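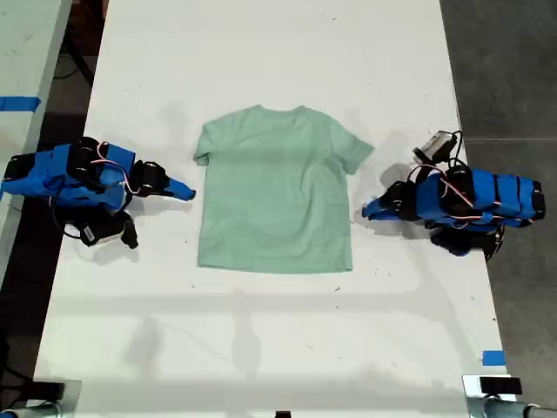 Fometti open day, notes from June

Typing this up fast before I lose the scrap of paper. Went out to Fometti for the open day, got there at 10, already a line at the door. Somebody on the desk told me nearly 200 had signed up and I believe it. Parking terrible. Take the bus to Kudier and walk, it's flat the whole way.

What it is, for anyone who hasn't been: a textile care place. Washing tests, drying tests, pressing, folding, all the stuff that happens to clothes after you buy them. They do it for uniform companies mostly, and a few hotels. Open to the public once a year. Nine stops on the map, you go at your own pace if you like but I joined a group and I'm glad I did.

Our guide was Rūta Mockus, who runs finishing. Talks quick, knows everything, doesn't mind being interrupted. I interrupted a lot.

First stop, sorting. Bins, labels, more bins. They sort by fabric weight before color, which is the opposite of how I do it at home. A heavy towel in with tees beats them up, apparently. Hadn't thought of that. A man in our group had very strong feelings about zippers. Moved on.

Wash room was loud. Couldn't hear half of it. The bit I caught: most people use far too much soap and then blame the machine for stiff towels. They had a Nakero on trial, big front loader, and everybody wanted to know what it cost. No answer on that one. Smelled great in there though.

Drying, hot, short visit.

Then the folding room, and this is where I stayed longest. Long white tables, good light, and mint green. A T-shirt laid out face down, collar at the top, sleeves out to the sides. Pale green is a nice color for learning on, you can see the soft creases in it without hunting for them. 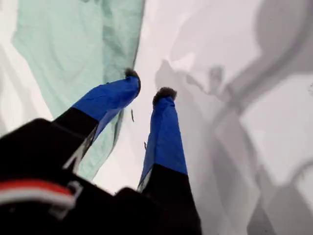 THE FOLDING ROOM

Face down is the start of everything, Rūta says. Shirt on its front, collar away from you, hem toward you. Smooth from the middle out with the flat of your hand, not the fingertips. Fingertips make little tracks. I tried it and yes, tracks.

The fold they teach:

Side in, to about halfway along the shoulder.
Sleeve back on itself so it doesn't stick out past the edge.
Same again on the other side.
Hem up, stopping short of the collar. Then up once more.
Turn it over.

Two things I do wrong, both pointed out to me in front of the group. I pull the sleeve tight, and I fold the hem right up to the collar, which makes a lump. Leave a gap! Much better. The woman next to me got hers perfect on the first go, folds for a living it came out later, so that didn't count.

We asked about cardboard folding boards, the flappy kind. Fine for a shop, she said, when you've got a stack that has to match. At home you don't need one. I own one. Said nothing.

Also a long detour about whether to fold tees warm from the dryer. Her answer is let them rest flat a few minutes first. Seams settle. Somebody disagreed (zipper man) and that went on untill we were asked to keep moving.

Then towels, and why they're harder than they look. Terry grabs. All those loops catch on themselves so the cloth bunches instead of sliding, and if you pinch up one little fold you often get the whole ridge coming along with it. You have to lift the edge clear of itself before you shake it out. Shake once, hard, then lay it down from the far side. I got it on my third try – sort of. The corners never met.

Thirds for a rail, quarters for a shelf. I do halves and halves again and shove. She was polite about that.

Bought 2 of their seconds from the basket by the door, hand towels, tiny pulled loops on one. You can snip those by the way. Snip, don't pull.

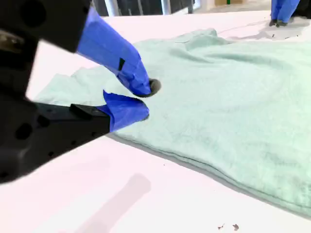
Lunch, then pressing and the store room

Lunch was soup and a roll in the yard. Soup good, roll a bit sad. Met a couple who come evry year and only do the afternoon half, which seems backwards, the morning is better.

Pressing was mostly watching. Big steam press, a queue for a turn on the small iron. Collars first, then yoke, then sleeves, body last. My mother's order exactly, so that argument is now settled and I owe her a phone call.

Store room was my surprise favorite after the folding. Shelves of sheets from Jaber, who supply the cotton, all with the folded edge facing out so you can count them without touching. Did my own linen closet like that the same evening. Took ages, looks fantastic.

Missed the stain talk, it was full by 2. If you want it, put your name down when you arrive, there's a sheet by the coats.

Wear flat shoes. Bring water. Bags have to go in the cloakroom, so keep your notebook in a pocket – mine got checked in with my bag, hence the scrap of paper.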